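Varnitz Currency Starter Set
Item 1183
Sold by Stinent Coin & Note, Justdale

Let's get the sales talk out of the way. You have probably read on a forum that a certain foreign currency is days away from a big jump in value. People were reading that in 2000 as well. We sell banknotes, and we do not believe a word of it.

The set holds four uncirculated notes from countries that have since replaced them. They cannot be spent. Most banks won't exchange them. If a seller tells you otherwise, ask him why he is letting his go so cheap.

What you get:
4 notes in clear sleeves
2 stiff backing cards
1 printed sheet with issue dates and signatures

The sheet was written by Wanda Sobczak, who left out the usual "expected future rate" column. Two customers have asked for it back. It is not coming back.

Grading is ours, by eye, so treat "uncirculated" as an opinion. If you disagree, send the set back unopened within the return period and we'll refund the price. Postage is on you.
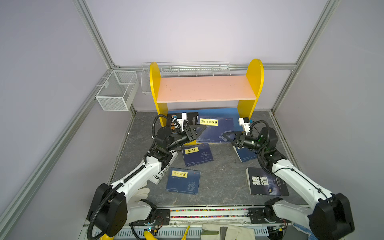 A word on certificates. Bielecka sleeves used to ship with a gold-edged card that said "certified authentic." It was certified by the company that printed the card. We dropped it in December and the price went down a little.

We don't do layaway, reserves or "hold until revaluation" deals. Please stop asking Manuela Morelli on the phone line. She sells paper, and she has no friend at the finance ministry.

Stock and price checked 6/13/23. Limit two sets per order.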